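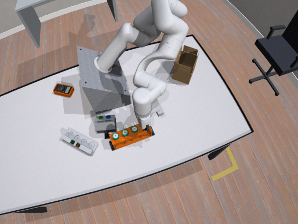
Is Bultau really closing its Giltilbridge store? The doors shut for good in February, and the online shop goes with them.

Magazine > Features > Shopping

I bought my first grown-up coat at Bultau, so I'm taking this one hard. The farewell post had 3,763 comments when I last looked, and I read way too many of them (the one about the escalator got me!).

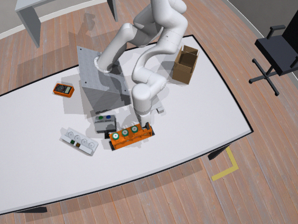 Then there are the gift cards - use them now. Alar, the chain that's buying the lease, won't take them. 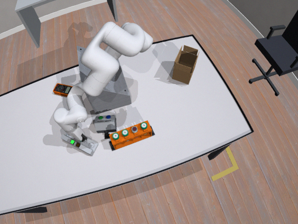 What's left on the shelves

Mostly towels and 1,066 mismatched mugs, according to the sign. I got two.

Related
Tran drops its paper catalog
Malls we still miss

We use cookies. Accept | Settings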